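Kit de Ensino por Demonstração Trandmont T8

Ref. 293 · Braço + garra + posto de comando · Disponível sob encomenda

Pra quem precisa mostrar a tarefa ao robô sem escrever uma linha de código. Duas formas: pegar o braço pela mão e guiar, ou comandar à distância pelo manete. As duas gravam no mesmo formato, dá pra misturar na mesma sessão.

Guiar com a mão: solta o freio pelo botão do punho, o braço fica leve, você leva até o objeto. Bom pra começar, pra corrigir um trecho, pra ensinar a altura certa de aproximação. Ruim quando o seu próprio braço tapa a câmera de cima.

Comando remoto: manete Benier, com fio. O operador fica fora da mesa e o registro sai limpo. Leva umas sessões até pegar o jeito, principalmente no fechar da garra. Recomendamos este modo pra cozinha, bancada de montagem e qualquer coisa com muito objeto junto.

Tarefas de cozinha são o uso mais pedido. Garrafa plástica presa pelo gargalo, fogão pequeno embaixo, prato, copo, escorredor, comidinhas de brinquedo espalhadas pela mesa. Objeto deitado vale tanto quanto objeto em pé, varie a posição entre uma gravação e outra.
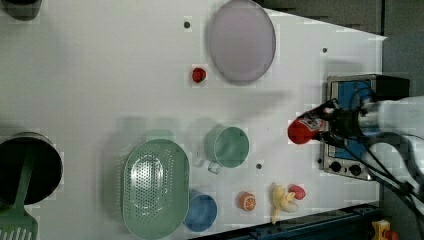
O que vem na caixa

Braço de 6 eixos com base de fixação
Garra de dedos pretos, abertura de 91 mm
Manete Benier com cabo
Suporte de câmera pra vista superior (câmera vendida à parte)
Fonte, cabos, botão de parada
Software de gravação Honness, licença de um posto

O conjunto de utensílios e alimentos de brinquedo NÃO acompanha. Temos no catalogo como item avulso, consulte.

Dados rápidos

Memória interna: até 300 demonstrações, depois descarregar
Demonstrações sugeridas por tarefa simples: 8 pra testar, bem mais pra treinar de verdade
Exportação: juntas, garra e vídeo sincronizados
Alimentação: bivolt

Antes de gravar

Fixe a base. Parece óbvio, mas metade dos chamados é isso.
Confira a folga dos cabos com o braço todo esticado.
Volte o braço à posição inicial entre uma demonstração e outra.
Errou no meio? Apague e grave de novo, não emende.
Movimento devagar e contínuo. Parada longa no ar atrapalha o treino.

Compatibilidade

Funciona com as mesas Timmermans furadas e com tampo liso (usar grampo). Manetes de outras marcas: só movimento, sem controle fino da garra. Versões antigas do Honness precisam de atualizaçao antes da primeira conexão.

Prazo e garantia

Envio a partir de setembro. Garantia de um ano pro braço, seis meses pra garra e cabos. Dedos são peça de desgaste, vendidos em par.

Orçamento pelo formulário da página, informe a referência e a tarefa que pretende ensinar. Demonstração online com comando remoto ao vivo, só à tarde, das 14h às 17h.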